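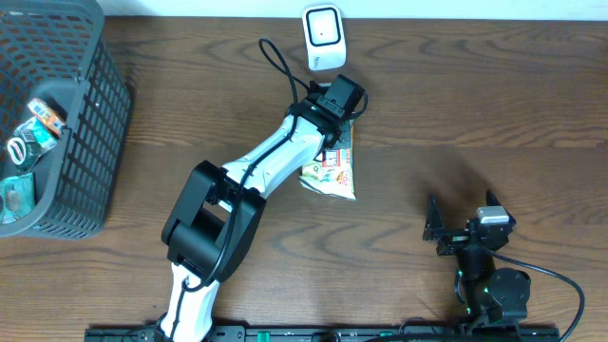 Short Fiction / Makers and Machines

Haf Gittins had named the white arm Stirketti back when it was a shoulder, an elbow and a bag of screws. The black one came later, got bolted to the same rail, and was called Flurkix because her nephew had shouted it from the stairs and it stuck.

"Chips," she said to Stirketti. "We're doing chips today!"

She loved chips. Any fool arm could lift a block. A snack bag slid and crackled and changed its mind about where its middle was, and you had to come at it gently, on a slant, with the wrist turned just so. She'd been at it since lunch and was on try 28, and she could have done 28 more.

Boersma came down at five with two mugs and stood behind her, looking at the basket on the left side of the table.

"Is that my tape in there?"

"It's in the program now."

"As what?"

"As tape."

He put her mug on the shelf, well out of reach of both arms. He'd learned that in June.

She ran it again. The elbow swung, that big boxy elbow she had taken apart more times than her bike, and the forearm went out over the wood with its cable looping behind. The gripper dipped to the bag. Crackle. Haf held her breath, which did nothing for the motors, but she always did it.

"It's got it," said Boersma.

"Wait."

"Haf, it's got it."

"It's thinking about having it." She leaned in until her nose was nearly over the rail. The little green lights on Flurkix glowed away on the right, jaws open, all ready for a handoff she hadn't written yet. Oh, but she would! She had the whole thing in her head - one arm giving, the other taking, the bag going across the table like a note passed in class.

"Raise it an inch," Boersma whispered. He had put his own mug down without looking, right on her notebook.

Haf laid one finger on the key.

"You do it," she said, and slid over to make room.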